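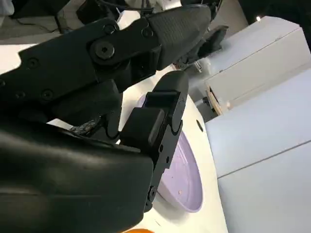 Setting the table for one: what I don't believe about morning tea
Speaker notes, 25th November

Opening (keep it short)

Thanks to Afonso Peixoto for the introduction, assuming he's kept to the version I sent him. I've been asked to talk about presentation at the office tea table, and I should say up front that I came to the subject unconvinced and have only moved a little. Most of what gets said about plates and colour is said by people selling plates.

Say where the material comes from: the tea point at Postar, in June, before the renovation. Plain white table, a couple of cable holes at the back, grey-blue panels behind. Not a café. That matters for the rest of the talk, so don't rush it.

The claim

The Ollik handbook tells you three things. A coloured plate makes plain baking look better. A round plate invites sharing. A mug should be within reach of the plate but never touching it. There are 17 pages of this. I read all of them and couldn't find a single line on how anyone had checked.

Ask the room: who here has ever taken a bun because of the plate? Wait for hands. Expect the one person who says yes.

Buns on the table, plate in the middle

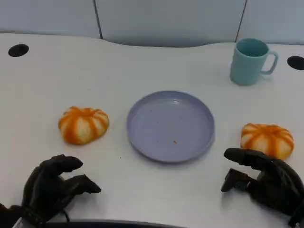
My trouble with the sharing theory is that a bun is a one-person object. You can put the plate dead centre with a bun on either side, as tidy as you like, and each of them still belongs to whoever sits nearest. The plate does very little of the work. It collects a crumb.

Colour, I'll half give them. Lavender under orange and cream is a pleasant thing to look at, and a pumpkin bun with stripes drawn in towards the middle doesn't need much help anyway. Put the same bun on a brown plate and I suspect it would go just as fast. I haven't tested that. Neither has Ollik, as far as I can tell.

The teal mug is the part I'd defend. It sits back and off to the right, handle out to the side, and you can get at it without reaching across the food. It's the only rule in the handbook I now follow at home. (Pause here for water. Last time I forgot and croaked through the next bit.)

Plastic or china?

The Neves people will tell you plastic tableware reads as cheap. Maybe it does, to them. Their alternative is china that has to be washed by hand, in a kitchenette with a sink the size of a lunch box, and I've seen where those plates end up by four o'clock. A plastic plate with a raised rim keeps the crumbs off the table. I'd want a much better argument than "reads as cheap" before I spent the tea money on anything else.

If someone from Danadix is in the audience they'll bring up their tray. Be polite. The tray holds 6 buns and takes up half the bench.

Softness, and the squeeze test

The old advice is to press the top of a bun with a fingertip and judge it by the dent. I've heard four different versions of what the dent should do next, and two of them contradict each other outright. A soft top gives when you push it. Beyond that I'm not prepared to say what a dent proves about baking, freshness or anything else, and I'd ask you to be wary of anyone who is.

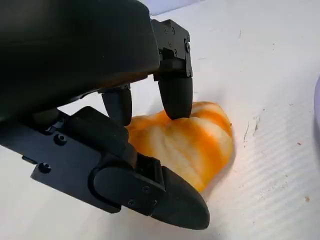 Questions I expect

Does the colour of the mug need to match the plate? No. Teal and lavender get along well enough, and I don't think people are checking.

What about napkins? I've got no view on napkins. Somebody always asks.

So is the handbook worth buying? Borrow it. Read the mug page, skip the chapter on shape, and give it back.

Hand the microphone to Afonso for the lunch arrangements.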